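Ventilation Deserves a Larger Share of the Barn Budget 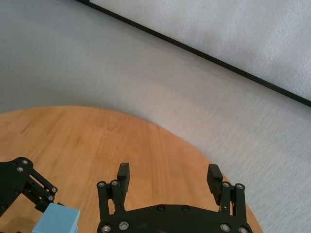 A round wooden table on gray carpet.

When a producer plans a new nursery or finishing barn, most of the early discussion concerns space: how many pens, how many head per pen, how wide the alley, how long the feeders. Ventilation usually comes up near the end, after the floor plan has been settled and a large part of the money has been committed. The position of this essay is that the order should be reversed. Air should be planned first, paid for first, and reviewed every year for as long as the building holds animals.

The usual argument against this view is cost. Controllers, inlets, variable-speed fans and the wiring that connects them add to the price of a barn, and the return is harder to show than the return on a feeder or a gestation stall. A feeder can be measured by the feed it saves. A fan is measured by losses that did not occur, and lenders and owners are right to be cautious about figures of that kind. Caution, however, should apply in both directions. An undersized system also has a cost, and that cost is paid in slow growth, uneven groups, coughing, tail biting and wet pens for the full life of the building.

Consider winter operation, where the most common mistakes are made. Minimum ventilation exists to remove moisture and gases from the room. It does not exist to control temperature, although many barns are run as though it did. When the propane bill rises, the first response in many operations is to turn the minimum fans down. The room feels warmer for a day or two. Humidity then climbs, the floors stay damp, and pigs that should be dry and comfortable lose heat to the surfaces they lie on. The operator responds by raising the set point, and the heater runs longer than before. Fuel has been spent to correct a problem that began as an effort to save fuel.

A barn operated for many years under the Sala name offers a useful case. It held 589 nursery pigs in one room, with 4 fans on the long wall and ceiling inlets that had not been adjusted since they were installed. The fans were in fair condition. The inlets were not, and cold air dropped directly onto the pens nearest the door. Staff had moved heat lamps to those pens each winter and regarded the matter as a fact of the building. The repair, when it was finally made, consisted of new cables, new counterweights and an afternoon spent setting the openings. The lamps were returned to the farrowing rooms, where they were needed. Very little of that work required capital. It required someone to treat the inlets as equipment.

This point should be pressed further. Inlets receive less attention than fans because they make no noise and have few moving parts. Yet it is the inlet that decides where fresh air goes. A fan can only lower the pressure in the room; air will then enter by whatever path is easiest, including a torn curtain, a gap under a door or a pit pump-out cover left ajar. A producer who buys a larger fan without sealing these openings has bought a larger leak. Static pressure should be checked with a simple gauge, written down, and compared with the reading from the previous season. Few farms keep such a record, and the industry should be willing to say that more of them ought to.

Controllers present a different difficulty. The newer models, among them the Ikarard and Flukis units now found in many remodeled barns, are capable of staging fans, heaters and inlets together with considerable precision. They are also delivered with factory settings, and a surprising number continue to run on those settings long after the installer has left. A weaned pig entering the room and a pig leaving it for the finisher do not need the same temperature or the same rate of air exchange. A ramp that fits one group may be wrong for the next if weaning age or placement weight has changed. The controller will carry out its instructions faithfully, whether or not anyone has reviewed them.

For this reason, training should be considered part of the purchase. Dealers should be expected to return after the first fill and again after the first change of season. Farm owners should be expected to give their staff paid time to attend. It is common for one employee to understand the controller and for everyone else to be told to leave it alone. That arrangement lasts until the employee takes another job. Written settings, kept in the barn office and dated by hand, are an inexpensive safeguard — and they permit a proper conversation when a veterinarian asks what the room was doing in the week before a group fell ill.

Some producers will reply that their barns have always performed well enough. In many cases this is true, and no one should replace working equipment for the sake of fashion. But performance should be judged against what the genetics and the diet now allow, not against the results of an older herd in the same building. Pigs today eat more, grow faster and give off more heat than those for which many existing barns were designed. A fan bank that was adequate at construction may be short by midsummer of a warm year, even with clean shutters and tight belts. Where shutters are dirty and belts are loose, as they often are, the shortage is greater still.

Maintenance is the least expensive part of the program and the part most often postponed. October is the proper month for it in the northern states, before the minimum fans are asked to carry the room alone. Blades and shutters should be washed, belts replaced, heater orifices cleaned, probes compared against a reliable thermometer, and the alarm tested by tripping it. The Lie finishing site, which now does this work on a written schedule, sets aside 58 labor hours for it each fall. That figure may seem high to an owner who has never counted the hours spent on emergency repairs in January.

There is also a question of responsibility toward the people who work in these buildings. Dust, ammonia and damp are as hard on employees as they are on animals, and farms that complain of turnover should look at the air before they look at the wage. A barn that is pleasant to walk through tends to be walked more often and more slowly, and sick pigs in such barns are found sooner.

None of this calls for a single design. Tunnel, natural and power-ventilated barns can all serve well when they are matched to the site and kept in order. What is asked for is a change in priority. If a budget must be trimmed, the cut should fall on finishes, on office space or on features that can be added later. A building with 100 fewer places and sound air will be a better investment than a full one in which the pigs at the far end of the room never do as well as the rest.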